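The refurbished computer, and what the word is worth

Declan Madigan has been buying and selling used office computers long enough to distrust nearly everything printed on the box they come in. We met at the back of his shop at 4 in the afternoon, when the phone tends to go quiet, and I asked him what I had been wondering since I bought a "fully refurbished" desktop that still had somebody's vacation photos on it.

"Refurbished means what the seller wants it to mean," he said. "Some of them open it up and go through it. Some of them wipe the lid with a damp rag. You pay the same price, and you get the same sticker."

I pushed back a little. Surely there are grades. My own machine had been sold to me as Grade A, and I had paid extra for that.

"Grade A is for scratches," Madigan said. "Look at the listing again. It'll tell you about the paint. See if it says anything about the power supply."

I did look again, later that evening. It said nothing about the power supply. It had two sentences on the finish of the front panel and a line about "eco-friendly packaging."

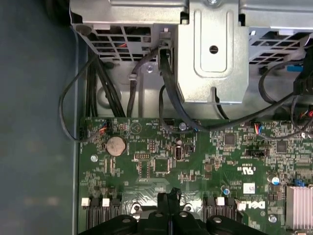

The trade in old office machines runs on leases. A company takes desktops for a few years, hands them back, and they go off by the pallet to whoever bids. Madigan buys from a broker called Turnetmont, which sends him a spreadsheet before each sale. The last one he bid on had 1364 lines. He showed me a page of it. There was a column headed "Condition" and every cell in it said "Good."

"So what does that tell me?" he said. "Somebody typed it once and dragged it down."

He does buy from them, all the same. I asked why, if the paperwork is no use, and he shrugged. The prices allow for it. A certain share of each pallet goes straight to scrap and he works that into what he offers. What bothers him is the next step along, where a shop with a nice website takes the same pallet and passes the guesswork on to a customer who has no idea there is any.

The other person I wanted to hear from was Ásdís Overgaard, who used to write warranty terms for a reseller named Gonside and now spends her time reading other people's. She was less cheerful than Madigan and a good deal more precise. I had sent her the paperwork for my own desktop ahead of our call.

"You have a warranty on the parts they replaced," she said. "Did they replace any parts?"

I didn't know. The paperwork didn't say.

"Then you may have a warranty on nothing. I would ask them. They will probably send you a link to the page you already have."

I asked. They sent me a link to the page I already had. 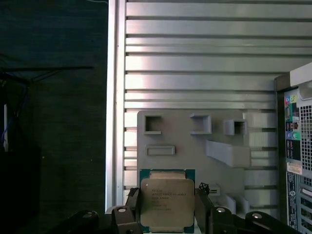

What should a buyer ask for before paying? Ask for the age of the drive in hours, a list of what was replaced, and the name of whoever pays return shipping if the machine dies in the first month.

That came from Overgaard, and she would put the shipping first. A desktop is heavy. She has seen terms that promise a free repair and leave the customer to mail the thing across the country at their own cost, and with a cheap machine that settles the matter. Most people give up and put it in the closet.

Madigan would put the drive first. He is skeptical of the health percentages that come with many listings, and he told me about a batch where every drive was reported at 100 percent.

"Every one. Out of offices. They'd been on all day, every day, for years. I've got shoes in better shape than that and I wouldn't call them a hundred percent."

Had the numbers been faked? He didn't think so, or not on purpose. Some programs give a full score until something goes wrong. He just thinks a score like that shouldn't be used to sell anything.

I had expected both of them to tell me to buy new, and neither did. Madigan obviously has a business to run, so I leaned on Overgaard, who doesn't. She bought her own desktop used. She does her taxes on it, and she plays a card game she declined to name.

"The machines are mostly fine," she said. "It's the sentences about them that I object to."

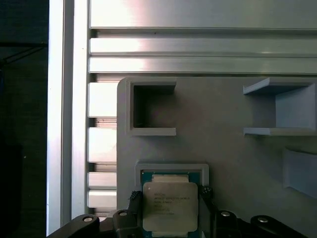
One of those sentences is "tested to the highest standards." I asked Overgaard whose standards. She laughed, for the only time in our talk. At Gonside, she said, the phrase was already on the website when she got there, and when she tried to find out what it referred to she was told it referred to the testing. She got it taken down. It was back in September.

Then there are the certificates. My desktop came with one, on thick paper, from a program called Lutari. I had assumed it was some kind of outside inspection. Overgaard had come across it before. As far as she could tell a seller pays a yearly fee, fills in a form about its own workshop, and gets the paper.

"Does anyone visit?" I asked.

"I have never met anyone who was visited."

That isn't proof, and she was careful to say so. I wrote to the address on the certificate and haven't had an answer.

Madigan doesn't use certificates. He does hand over a sheet with each machine that says what he checked and what he didn't, and I thought the second half was the interesting part. Mine, had I bought from him, would have said that he doesn't test the sound, the rear USB ports beyond the first two, or how the thing behaves in a hot room. Customers sometimes find this alarming. A few have walked out over it and gone to buy from a place that claims to test everything.

"In what, ten minutes? At that price?" he said. "Work it out."
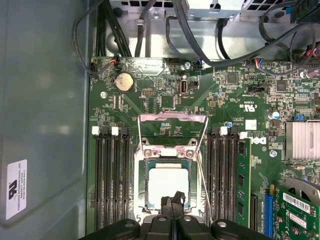 We got onto the subject of the environment, which turns up in every listing now. Both of them think keeping an old desktop going is better than scrapping it. Both of them also wince at the figures that get attached to it. One seller Madigan competes with, Snorradóttir, had a banner up for a while claiming over 2000 trees saved. He called to ask how you save a tree with a desktop computer. The person who picked up said she would find out and call him back.

"Still waiting," he said.

I asked each of them what I ought to do about the machine I already have. Overgaard told me to write down the date the warranty ends and set a reminder for a week ahead of it, then run the thing hard for those 7 days and see what it does. Madigan asked if it made any odd noises. I said it clicked a bit in the mornings.

"Back up your files," he said, and went to answer the phone.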